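Close-up frames in the grasp data

I spent most of April on a question I had been putting off, whether to keep the part of each demonstration where the object fills the camera. With the hand-held gripper, the wrist view goes from useful to nearly blank in the last bit of the approach, and with soft toys it is worst of all. The fur swells up between the fingers and covers the table, the bin and everything else the policy might use to work out where it is.

Dean Wragg's opinion was that we should throw those frames out. His argument was that a network can't learn much from a wall of white, and that it might learn something bad, like closing the fingers whenever the picture gets bright. I thought he was probably right, but we had never tested it.

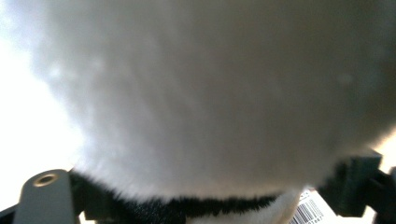
So I trained the same policy two ways. The full set has 3,629 demonstrations. For the first run I left every one as recorded. For the second I cut all frames where the object covered most of the view, and joined what was left. That emptied out a lot of the plush episodes, and after dropping the ones that were too short to use, 2,223 remained. I trained 3 seeds of each, same settings, on the Likholm machine.

The trimmed policy was worse. It reached for the toys well enough but then hovered, or closed early and came away with a pinch of fur. The untrimmed one closed later and held on more often. On hard objects I couldn't see a difference between the two that I would trust.

The obvious problem is that the second set is also smaller. To check, I ran the untrimmed data again, cut down at random to 2,223. It lost a little on the boxes and still beat the trimmed policy on plush, in all 3 seeds. I take that to mean the close frames carry something, maybe just how the fur sits against the fingers at the edges of the view.

I have 2 things left to do. One is to mask the middle of the close frames and keep only the border, which would tell me if the finger edges are what matters. The other is to rerun everything with the Irko loader, because the old one drops a frame now and then and I would like to rule that out. Dean still wants to see the masked run before he changes his mind.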